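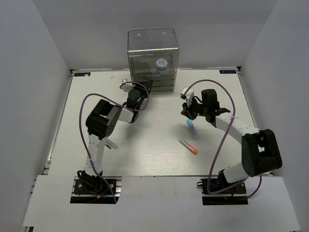
Section 4. Setting up a desk-tidying task

Senda can run simple household chores on a two-arm table, but it can't yet take on a whole room. Treat each chore as a small job with known objects and a known place to put them. Tidying pens is a good first one. Lay a few markers flat on the tabletop, stand a clear cabinet with drawers toward the back, and leave the arms space to reach in from the near edge. Markers that point in different directions, like the orange and light blue ones, make a better test than a neat row.

By Jurgita Kivi
Apr 18, 2021
Print this page | E-mail this page

1. Switch off power to both arms. Check that the base plates are tight.

2. Follow each cable from the base to the camera mount. There should be enough slack for the elbow to bend fully.

3. Place the cabinet where both grippers can touch its front. Open and close the drawers by hand.

4. Put out the markers with caps on.

5. Turn on power and choose Tidy > Small Objects. Set speed to 15 percent.

6. Run the task 2 times with a hand on the stop button. Then clear the table and run it again with the markers in new spots.

CAUTION: Keep fingers out of the space between the arms while power is on.

Note: Clear plastic is hard for the cameras. If an arm stops short of a drawer or pushes against it, stop the run and repeat the depth check in Section 3.

Note: In our own trials the arms put away 53 markers before one had to be picked up by hand. Opening a stuck drawer still fails often. Folding cloth and washing dishes are not supported in this release.

We use cookies to remember your language setting. Accept | Settings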